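Hard white ring inside plastic tumblers, vinegar does nothing anymore

Kitchen and Household > Cleaning
Viewed 3,107 times

Gikura

Hello to all. I moved in July to a town with very hard water and since then all my drinking things have a white layer inside. With the glass ones I can manage. My problem is the colored plastic tumblers, the kind with many flat sides. I have a set of them and I like them very much, but they look now like somebody breathed on them and the breath stayed.

What I have tried until now: normal dish soap, baking soda with a soft sponge, and white vinegar overnight. The vinegar helped the first time. The second time it helped less, and now I see no difference at all between before and after. I wash them in the dishwasher, on the lower rack, with the long program, and I let them dry inside with the door closed.

I have two things I would like to understand. Is this still limescale, or is the plastic itself damaged? And if it is limescale, what is stronger than vinegar but does not hurt plastic? I do not want to use anything which leaves a smell, my family drinks from them every day.

Thank you in advance, and sorry if this was discussed before. I searched but I found mostly threads about shower doors.

Tsolakis
Accepted by the poster

I lived with hard water for many years, in two countries, so I can maybe help. I think you have two problems mixed together, and you must first separate them.

Test which one it is

Take one tumbler, dry it completely with a cloth, and look at it against a window. Then wet the cloudy part with a little water and look again. Almost any cloudy surface looks clearer when it is wet, so the wetting alone does not tell you much. What tells you more is the fingernail. Limescale feels rough, like very fine sandpaper, and at the edge of the ring you can feel a small step. Damaged plastic usually feels smooth, or it has very thin lines which you can see but hardly feel. If you have both, you will find the rough ring near the bottom and the smooth haze everywhere else.

Remove the limescale

Buy citric acid in powder form, the food kind, which is sold for making jam. It has almost no smell. I use one level tablespoon for two cups of warm water. The water should be warm like for a baby's bath and never boiling. Fill the tumbler to above the ring and wait 35 minutes. After this, rub with a soft bottle brush, pour out, and rinse very well. If the ring is thick, do it a second time with fresh solution. The old solution is already used up by the scale, and I suspect this is also what happened with your vinegar if you poured it from one tumbler to the next.

Please do not mix it with any cleaner that contains bleach. This is dangerous, also in small amounts.

For the corners between the flat sides, a brush does not reach. I wrap a thin cloth around the handle of a wooden spoon and go along each corner from the top to the bottom. It takes some patience. The same kind of faceted shape on the outside also keeps the drops, so wipe there too.
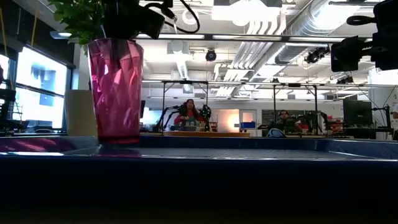

Keep them clear afterwards

Take them out of the dishwasher. I know this is not the answer people like to hear – but heat and strong detergent are hard on clear plastic, and this haze does not come off with any acid. If you must use the machine, put them on the upper rack, choose a short program at low temperature, and open the door when it ends. Fill up the rinse aid, and check that the salt is filled too if your machine has a place for it. Then dry by hand. The white spots are only what remains when the drops dry, so if you wipe away the drops there is nothing to remain.

I wash mine by hand in the evening and stand them upside down on a rack for 10 minutes, then I dry the inside with a cotton towel. I have some that I bought long ago and they are still clear enough.

If after the citric acid the haze is still there and feels smooth, I am afraid it will stay. You can drink from it, it is only not so pretty. With deep cracks I would throw it away.

Bodov

just use toothpaste. worked for me on a salad bowl

Celby

I would be careful with the toothpaste from the reply before me. Many kinds have small grains inside and on soft plastic they make scratches, so at first it looks polished and after some weeks it is more cloudy. On a hard bowl it may be fine.

I agree with the citric acid. One small addition: lemon juice from the bottle works also if you have no powder, but it is slower and you need to rinse longer or it becomes sticky. I left it for two hours on a water jug and the ring came off with a cloth. A filter jug for the drinking water made less difference than I hoped, since the washing water is still hard.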